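Casting notebook, Esier bezel cups
November 9, 2025

Carrying on from the last entry. Pits are still showing on the back of the Esier bezel, in the same place as before: a small cluster where the sprue meets the cup wall, and now and then a single pit at the root of the bail. They do not show in the as-cast skin. They open up during finishing, usually at the step from the gray rubber wheel to paper, and by 2000 grit they are plain enough to see without the loupe. Plating does not hide them. It makes the edges brighter.

Tree 7 was cast with the old sprue layout as a baseline. 13 cups on the tree, all of them filled. No fins, no trapped air bubbles on the outside, prongs complete to the tips. On fill alone this would have been called a good tree.

Alloy is the Clastmont deoxidized sterling grain, all fresh, no buttons or sprues returned to the melt. I wanted scrap out of the question before touching anything else. Charge weighed 786 g including the allowance for the button. The button looked normal on top: smooth, slightly dished in the center, pale gray with no blistering.

Investment is Degefa, mixed by weight with distilled water, vacuumed in the bowl and again in the flask. The powder came from the tub opened in January. The lid has been sealing badly, so I sieved it before weighing. It had no lumps, and setting time was within the range on the sheet. I am still going to open a new tub for the next tree. Old powder is a variable I do not want to argue over.

Burnout in the Foneck kiln on the standard program. Flask stood sprue side down for the wax stage and was turned over afterward. Opening was clean white when it came out, no gray shadow around the sprue, so I am treating the carbon as gone.

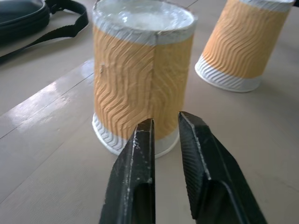
Cup with the orange sleeve, gripper jaws open.

Sectioning

Three cups taken off the tree: one from the bottom ring, one from the middle, one from the top. Each was cut through the sprue junction with a 2/0 blade, set in cold mounting resin, and taken through the papers with water. Rinse and new paper between grits, turning the mount a quarter each time. Last paper was 2000, then a short time on the felt with alumina.

Bottom ring: ragged voids in the junction, branching, with rough inside walls. They follow the grain boundaries for a short distance into the cup wall and stop.

Middle: same shape of void, fewer of them, same position.

Top: one void, small, also ragged. The rest of the section is sound.

I did not find round, smooth-walled holes in any of the three. Gas porosity should be round, and it should be scattered through the piece, with some of it in the bail and some in the prongs. What is in these sections is all at the junction and all irregular. I read that as shrinkage. The junction is the heaviest mass in the part and the sprue is thinner than the wall it feeds. The sprue freezes first and the wall has nothing to draw from.

The single pits at the bail root fit the same reading. The bail is a second heavy spot with a thin section between it and the sprue, so it is cut off from feed metal early.

One thing does not fit. The bottom ring is the worst, and it sits closest to the button. If feed distance were the whole story it should be the best of the three. Possible explanation is heat: the bottom ring is close to the main mass, stays hot the longest, and the mold around it is hotter too. Slow cooling in the part and an early freeze in a skinny sprue would give this result. I have no measurement to back that up.

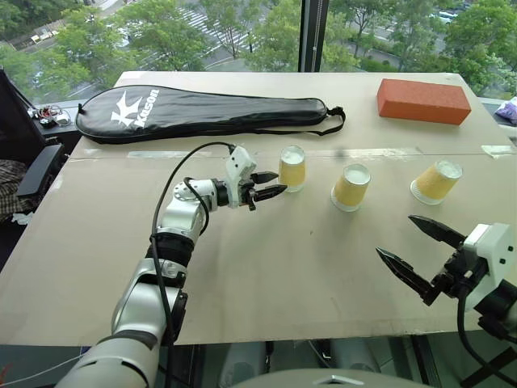 Before you blame the sprue, pull the melt temperature down and run the same tree again, said a note left on the bench copy of this page. The note goes on: superheat gives you more liquid shrinkage everywhere, and the heavy spots will show it first. Changing the sprue will probably hide the symptom and you will keep pouring too hot. Also, what was the flask temperature at the pour, measured at the flask and not at the kiln display?

Fair points. Answers for the record:

Flask temperature was taken from the kiln display. The display reads the thermocouple at the back wall, and the flask sits nearer the door. I have no separate reading. The spare type K probe needs to be found and checked against the display with a dummy flask in position.

Melt temperature was set by the dial on the melter and confirmed only by eye. The metal was fluid and bright, and thinking back it was brighter than it needed to be. The prongs on this part are thin, and the temperature was raised two batches ago to get them to fill. I had not counted that as a change. It should have been logged as one, and I have gone back and added a line to the earlier page.

So there are two candidates, sprue and superheat, and they need to be separated. One change per tree.

Plan

Next tree: sprue layout unchanged, same wax injection settings, new tub of Degefa, melt temperature lowered to the value used before the prong trouble. Probe in the kiln next to the flask. If prongs come up short, log it and leave the temperature where it is until the sections are done.

Tree after that: melt temperature back to the current value, sprue changed. New sprue is round wax wire one size up, short, flared where it joins the cup, entering at the thickest part of the wall and not at the edge as now. A light fillet all around the joint, no pinched neck. The neck on the present layout is visible in the section and I think some of the investment there breaks loose on the way in, though I have seen no inclusions so far.

If both help, combine them on a third tree and section cups from all three rings again.

A bail feeder is on hold. It would mean another cut-off mark on a surface that is awkward to clean up, and the bail pits are rare enough that the main sprue may cure them.

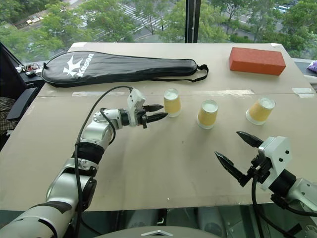

Three paper cups, upside down on the cardboard.

Finishing notes, same batch

The remaining cups went through finishing anyway, for the stone-setting trials. Cut-off, sprue stub ground flush, magnetic pins for the recesses, then wheel and paper by hand. Cups with open pits at the junction were marked with a scribe on the inside of the bail. They are fine for practicing the seat cut and should not be plated.

I tried burnishing over the pits on one cup with a polished carbide burnisher. It closes the surface well enough to pass a quick look. After ultrasonic and steam the pits were back, and one had a brown ring around the mouth, most likely polishing compound coming out. Burnishing is off the list as a repair. Laser filling works on a single pit, takes too long on a cluster, and leaves a slightly different color in the fill that shows up on bare silver.

Seat cut on the sound cups was clean. The deoxidized grain cuts a little gummier than the old alloy and loads up the bur; lubricant more often, slower speed. Cubic zirconia rounds went in without chipping. Prongs pushed over evenly, no cracks at the bend under the loupe, so whatever the junction is doing, the prongs themselves are sound. One stone was low on its left side, which is my seat and has nothing to do with the casting.

Pickle was tired. Changed it. The old solution was quite blue and had left a faint pink flash on two cups, cleaned off with a brass brush and soap. Check that there is no steel wire left in the basket.

To do before the next pour
- find type K probe, check against the Foneck display
- open new tub of Degefa, write the date on the lid
- replace the lid gasket on the old tub or throw the tub out
- label the resin mounts by ring, the marker is already rubbing off
- order sprue wire one size up
- add a melt temperature column to the tree log

Mounts from tree 7 are in the top drawer, face up on the foam. Please do not touch the polished side.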